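Müzeyyen Gökçe had been meaning to sort the back corner for so long that the meaning to had become a kind of hobby, and she was a little sorry, on the morning of 7th November, to find herself finally doing it. She had put up the long wire rack, the one with five compartments, and hung the small basket beside it, and stood back with her tea to admire how nice they looked with nothing in them.

"You could stop there," said her sister Pongsiri's widower, who was only Pongsiri to everybody by now, having taken over the bakery along with the name. He had come for his cake tin and stayed, as he generally did, for two cups and a chat. 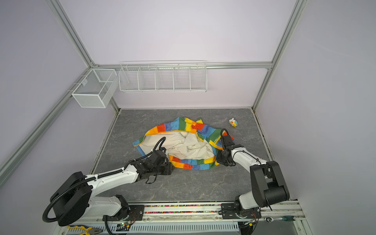 "I could," she said, "but then there's the cloth." It was the rainbow-bordered one, cream in the middle, that had come out for every birthday since the house on Tundinitz Lane, and she had never once managed to fold it the way her mother did. Her mother would give it a shake, say something rude in Turkish, and there it would be, flat as a letter. Müzeyyen folded a cloth the way other people wrestle a goat.

"And the little duck?" asked Pongsiri, leaning over to look.

"It might be a chick," said Müzeyyen, who had argued this very point at the age of eight and was ready to argue it again. "It stays where it is, whatever it is. I won't have it put in a rack like a spoon."

He thought that was fair, and held out his cup, and she went to see if there was any more hot water.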